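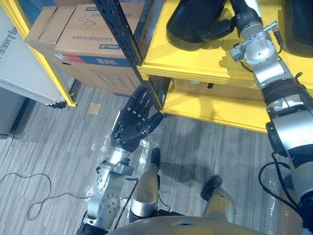 The mediator in Ollby charged by the hour and served very good shortbread, so neither side was in a hurry.

They had been married twenty years and had settled the house in a morning. The car took less than that. By February all that remained on the list was item 5, the canoe.

It was an Estrella, green once, and it had cost 3000 new. It had been in the water one time, on the lake at Niltitz, where it carried the two of them out to the middle and let them argue there until dark.

"I want it," said the wife.

"You get seasick," said the husband.

"I want it on land."

Her lawyer, who had trained in the collaborative method and had a framed certificate about it, asked what the canoe meant to each of them. The husband said it meant he had somewhere to keep the leaf blower. His lawyer wrote this down and underlined it.

The mediator suggested alternate summers. She suggested selling it and splitting the money. An appraiser came out from Trudari, walked around the thing with his hands in his pockets, and put it at 20 dollars, paddles included. His bill was 1073.

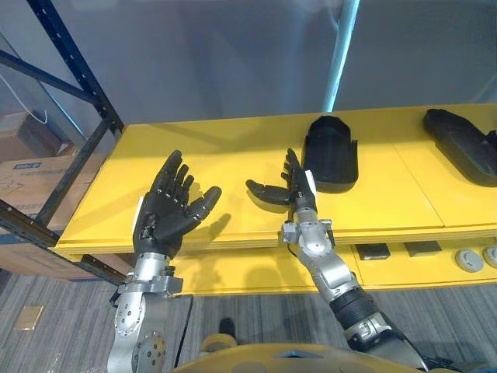

Two hands over the long yellow shelf.

They read the bill together, out of habit, her holding the page and him finding the total. Then she started to laugh, and he had to take off his glasses.

"You could have it weekends," she said.

"Where would I put the leaf blower on weekdays?"

The lawyers asked for a short recess. When they came back the shortbread was gone and so were the clients, who had left a note on item 5. It said they were taking the canoe to Niltitz, to see if it still floated, and would everyone please stop the clock.

The mediator looked at the time and wrote down 4:15.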